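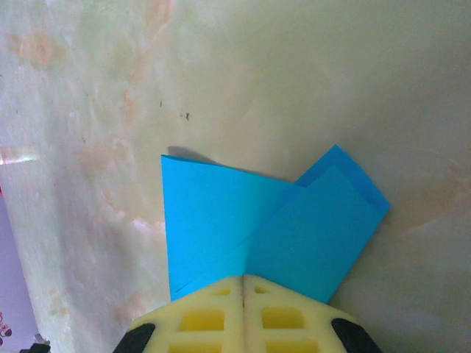
Home | My tickets | Knowledge base | Log out

Wednesday, opened by Gunhild Brøndum, Wrapping & Finishing, Vestmont

Hello all, and sorry in advance for the length of this one, but I'd sooner put everything in a single ticket than have you ringing me back all week.

The Kvaran cell is still giving us trouble with the blue sheets. The white ones are fine. The blue come from a different supplier (Pradania, the new stock we took on in August) and they seem springier to me, though I've no way of measuring that. What we get is a first fold that looks tidy enough, and then the second one wanders, so that the point ends up to one side and somebody has to do it again by hand. I logged 40 sheets on the early shift and put 4 of them in the redo tray, all blue.

Things I've tried so far:
— wiped the finger pads with the dry cloth, as per the card on the wall
— restarted the fold program from the beginning, not from the pause
— let the sheets sit out of their packet overnight
— swapped in a fresh packet from the back of the shelf

The last one helped for an hour or so and then it went back to its old ways. Nothing in the Meltix log except the usual start and stop lines.

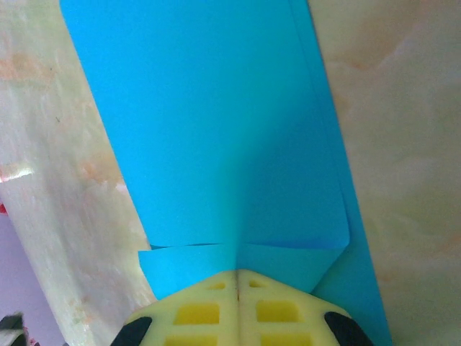

I should say what this means for the people on the bench, as I was asked for that last time and didn't really answer. When the cell came in we were told folding would be off our hands and we'd move over to checking and packing. Mostly that has happened, and I'd not go back, my wrists are much happier for it. But the redo tray lands on whoever is packing, so they're stopping and starting all morning, and it's a harder job than when you simply folded all day and got into a rhythm. Two of the newer ones were never taught to fold at all! I've been showing them at tea break, the way I was shown when I started in 1982, and they're picking it up nicely, but it isn't in anybody's hours.

So, two requests really. Could someone look at the second fold for the blue stock, and could we have a bit of proper time set aside for hand folding until it's sorted?

Reply from Sólveig Hallgrímsson, Automation Support

Hello Gunhild, thank you, this is a lovely clear ticket and please don't ever apologise for the length. I think you may be right about the paper. The fold settings were all made with the old white sheets, and a stiffer one will push back a little as the fingers close. I've made a separate setting for blue with a slower close and a longer hold on the crease. Choose "Blue 2" on the start screen.

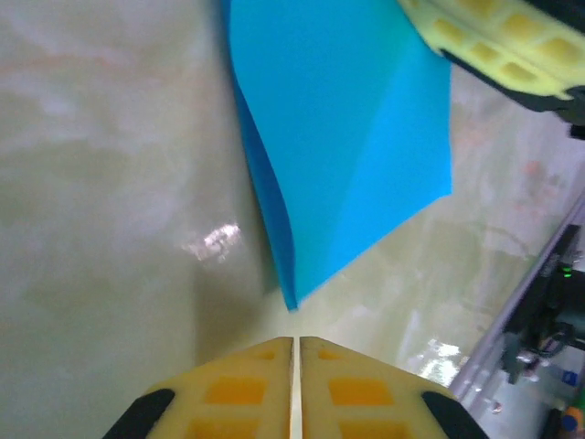

Please run it for one full shift and keep the redo tray separate, so we can compare with your count. If the point still drifts, note which side it goes to, as that would tell me whether one arm is letting go before the other.

On the hours, I can't grant them myself but I've passed your note to the shift office word for word. I'd like to come and sit in on one of your tea breaks too, if there's room. I set these things up and I can't fold one by hand to save my life.

Gunhild Brøndum

There's always room. Bring a mug, ours are spoken for. Blue 2 goes on at the start of the early shift and I'll add the count when we finish.

Status: waiting on customer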